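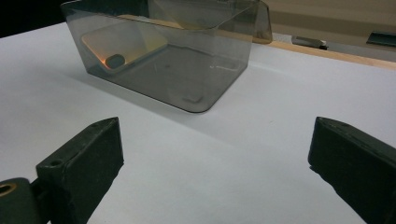 The smoky gray bin, empty, with the amber one behind it

Forum > Home > Storage and Organizing
Clear plastic bins: tinted or plain?

drawerpull_8
Posted 2/12/24
I'm redoing the bathroom cabinet and picked up two tinted bins to try before I buy the rest. The gray is fine. The amber looked good in the store but on a white table it turns everything behind the gray one brown. The cabinet is white inside too. I need 13 in total and don't want to mix. Which would you go with?

hallcloset
Gray. I had amber in my pantry and couldn't tell the brown sugar from the white.

Bunting
Disagree. Amber hides dust and dried soap a lot better. Mine have been under the sink for 3 years and I wipe them out in January and that's it.

hallcloset
Once a year under a sink is not a recommendation.

Bunting
It's cotton balls and spare toothbrushes. What would I be wiping up?

nistemo_fan
Are those the Nistemo ones? If so check the depth first. The large stuck out past my shelf and the door wouldn't close.

drawerpull_8
No label on either. They came from the discount place in Borport. I did measure, there's room to spare.

nistemo_fan
OK then. I'd still get plain clear. Gray shows scratches.

drawerpull_8
The gray does have some faint scuffs already. They don't bother me much, it'll be in a cabinet.

tworolls
Use a soft cloth and dish soap, no paper towels. I'd get the gray and keep the amber for a desk or a windowsill.

drawerpull_8
Going with gray. The amber can hold pens. Will post the cabinet when it's filled.

Bunting
Still say amber.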